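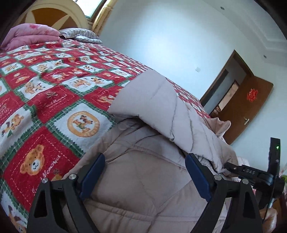

Lists Home | Archive | Threads | Search | Subscribe | Help

[flaseo-demos] Re: Garment task guidelines, draft for comment

Dear list members,

The Flaseo coordination office thanks the Zieliński Laboratory for its comments on the draft guidelines for household garment tasks. The questions raised affect every site that records demonstrations with hand-held grippers, and the office is therefore replying to the full list. The relevant part of the laboratory's message is quoted first.

> We have reviewed the draft with our demonstrators and have three
> concerns.
>
> First, section 5 asks for the garment to be placed flat, front side
> up, before recording begins. In a home this is seldom how a coat is
> found. If every episode starts from a tidy layout, we doubt that a
> policy trained on the data will cope with a coat dropped on a bed.
>
> Second, the draft does not say where a padded jacket should be
> grasped. Our demonstrators disagree. Some take the hood, others
> prefer the hem or a shoulder seam. Thick quilting tends to slide out
> of the fingers when only a little of it is held.
>
> Third, may a demonstrator use the free hand to steady the garment?
> The draft is silent on this, and the Cusex checker has passed
> episodes of both kinds.

Starting position. The office accepts the first point. Section 5 will be rewritten so that a flat start is one of several permitted starts. Garments may be draped, bunched, folded back on themselves or lying partly over other bedding. Demonstrators should vary the start between episodes and should not smooth the garment beforehand. The bed itself may be dressed as the household keeps it. Patterned covers are welcome, and sites should not replace them with plain sheets for the purpose of recording.

Grasp location. The office does not intend to prescribe a single grasp. A hood edge, a hem and a cuff are all acceptable, provided that the fingers close fully on the material and that the demonstrator pauses briefly before lifting. The pause allows the start of the grasp to be located during annotation. Where a hood carries a trim, the trim may be used as the grasp point. Demonstrators should avoid pulling sharply on it, and any episode in which the garment is damaged should be reported to the site lead.

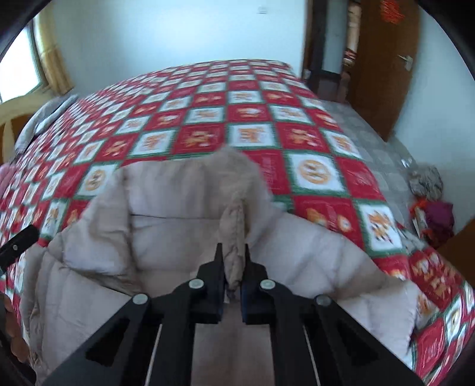

Grasp on the trim at the hood edge of a puffer jacket.

With thick padding, the jaws should be opened wide and lowered until the pads are on either side of the fold to be taken. Closing on the outer fabric alone accounts for most of the dropped grasps reviewed to date. Of the 3765 garment episodes submitted through December, padded jackets had the highest rate of rejection, and the office would like to see this improve before the next release.

Use of the free hand. The free hand may not touch the garment, the bedding or the fingers of the gripper at any time between the start and end markers. It may support the gripper from behind. Episodes recorded before this notice will not be withdrawn on these grounds alone. They will be given a separate label in Cusex, and sites need take no action.
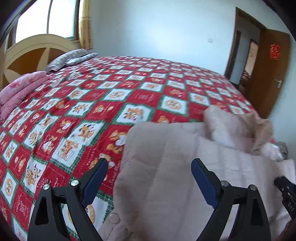

Demonstrators should also keep the work area in view as they approach. Several reviewers noted episodes in which the gripper was brought in very low and the far side of the bed could not be seen until the grasp was complete. An approach from above, at a steady walking or reaching pace, is preferred. If a grasp fails, the demonstrator should reopen the jaws and try again within the same episode, up to 3 attempts. Recoveries of this kind are useful for training and should not be trimmed.

Modent has confirmed that replacement finger pads will be shipped to all sites. Worn pads should be changed before further jacket episodes are recorded, and the change entered in the site log.

The revised section 5 will be posted to this list in draft form. Comments will be accepted for 7 working days after posting and should be sent as replies to that message, so that they remain in one thread.

Respectfully,

Flaseo Coordination Office

5 replies | 7 shares
Previous message | Next message | Thread index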